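Cetgate staff forum > Kitchens > Two-arm unit at Stultwood

panjoint8
Site has 467 covers at lunch. Since March the reheats go through the two-arm unit and our hours on that station have been moved to cleaning and labelling. Same grade. Has anyone had the new job written down?

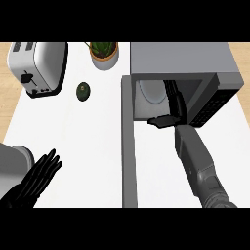
votgate_ops
Grade review is open until 19 July 2019, put it in writing before then. On the task itself, the planner rehearses every move in simulation first. The awkward one is the microwave: with the door swung open towards the arms, the right hand has to go in at the front of the cavity while the left stays out over the counter. Door clearance sets the pace.

panjoint8
So we wait on it.

tray_return
Disagree. Our wait is shorter than it was by hand. The loss is the chat at the counter.

votgate_ops
Shorter at your site. You run the Aigner trolleys, Stultwood doesn't.

panjoint8
Labelling is not the same grade of work, whatever the trolleys do. Form sent.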